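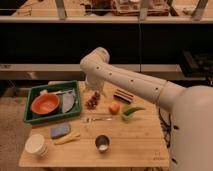

The arm of the Kundberg cell above the work table, with the green tray at left.

The Kundberg cell is a single-arm robotic workstation used for tabletop handling trials. It was assembled by the engineering firm Michalski and is operated by the Jamelora laboratory at Bondine. The cell is known mainly for its maintenance schedule, which was drawn up by Gwenaël Vidal and later adopted for two similar stations on the same site.

Layout

The cell consists of a white jointed arm mounted at one side of a light wooden table, with metal shelving behind. The arm reaches across the table from its base and works with the gripper pointing down. A green tray with raised sides is kept on the far side of the table from the base and holds an orange bowl. Small household articles, among them a blue sponge, paper cups and a small metal cup, are placed on the open wood.

The position of the tray is set before each session against a paper template, which is then removed. Loose articles are not measured into place, as the trials call for some variation between runs.

Setting up

The operator begins with the arm folded back and the table clear. The mounting bolts are checked by hand and the joints are then driven one at a time through a short range at low speed. Once the arm has reached its rest position without a fault, the tray and the loose articles are laid out.
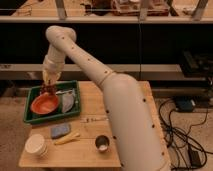 Gripper height is the setting most often corrected. The fingers must close on small articles without pressing into the wood, and must also clear the raised sides of the tray on the way to the bowl. The height is tested at 64 points on the table after any change of fingers, and the values are entered in the cell log.

Routine care

The fingers are wiped at the end of each session and replaced after 4,000 closing cycles, or sooner if the gripping faces show wear. The outer casing of the arm is cleaned with a damp cloth. Solvents are not permitted near the joint seams.

Power and signal cables are inspected every 400 hours of operation. The procedure requires that they be kept away from the operator's normal standing position and that no connector carry the weight of a hanging cable.
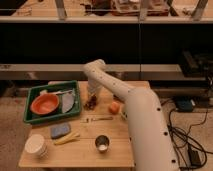 Vol. 12, p. 2,326

Repairs

The principal repair recorded for the cell concerned the wrist, where a worn bearing had caused the gripper to settle slightly to one side of its target. The fault was at first attributed to the height setting, and the fingers were changed twice before the bearing was examined. Michalski supplied a replacement wrist unit, and the full set of test points was repeated before the cell returned to use.

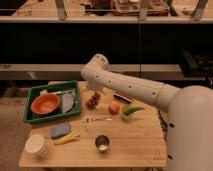
A revised edition of the maintenance schedule came into force on February 23, 2026. It separates faults of position from faults of grip and requires the wrist to be checked for play before any adjustment is made to the gripper. The earlier edition remains in use for the arm's base and power supply.

See also

Gripper calibration
Preventive maintenance
Robot end effector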